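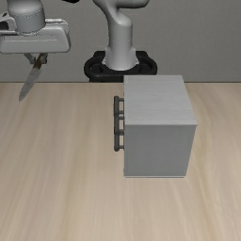
**Who signs off a trailer before it leaves the Cowie dock?**
The outbound lead on shift signs, and the driver countersigns once the seal is on.

## Outbound trailer check, Bulmont lane

- [x] Floor swept, no nails or broken boards. *Lovely clean floor, best this month!*
- [x] Door gaskets whole. *Small nick low on the left door, still seals tight.*
- [x] Dock plate seated, wheels chocked
- [x] Load bars fitted: 6. *The new Matine bars click in so easily, I love them.*
- [x] Carton count matches the manifest: 518
- [ ] Corner boards on every top tier. *Missing on 2 pallets, please add before sealing. K. Halliday*
- [x] Straps checked for fraying (one pulled and tagged, great catch by the night crew)
- [x] Pallet labels facing the doors
- [ ] Seal number written on both copies. *Only on ours so far.*

Morven Carnegie has asked Skirnano for 200 more corner boards, so the February loads should be well covered. Recheck the two open items at 4:30 p.m. and initial next to each one.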